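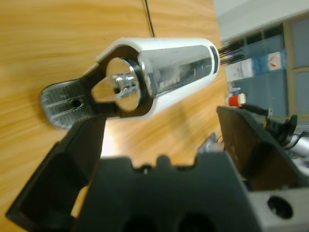 White handset with a gray lever, over a wooden tabletop. October 9, 2014

Most of us own something with loose wires coming out of one end. It goes in a drawer, and then the drawer gets full.

I think we should keep fewer of these things, and keep them better. I say this as someone who paid 60 dollars last January to replace a device I already had. It was at the bottom of a box marked Lu, the name of the street we used to live on. I found it two weeks after the new one came.

The usual advice is to throw out whatever you haven't touched in a year. I don't agree with it. Plenty of good equipment sits idle for longer than that, and a solid white plastic body with a chrome panel can outlast the person who bought it. A year is a poor test. A better one is whether you can say what the thing is for and what it plugs into. If you can't say, and no one in the house can, it should go.

My neighbor Bindu Reddy ties a paper tag to every device before it goes on the shelf. The tag says what it is and where the other half of it is kept. I thought this was fussy until she lent me a part and I had it working in two minutes.

Makers could help. Brironau used to print the model name on the underside of everything it sold, in letters you could read without a lamp. Nodach never did, and its manuals ran to 300 pages without one clear drawing of the connectors. A printed name costs very little.

Until that changes, the work falls to us. Clear the table, take the things out one at a time, and look at where the wires come out – that end will usually tell you more than the front does. Write it down before you put the thing back.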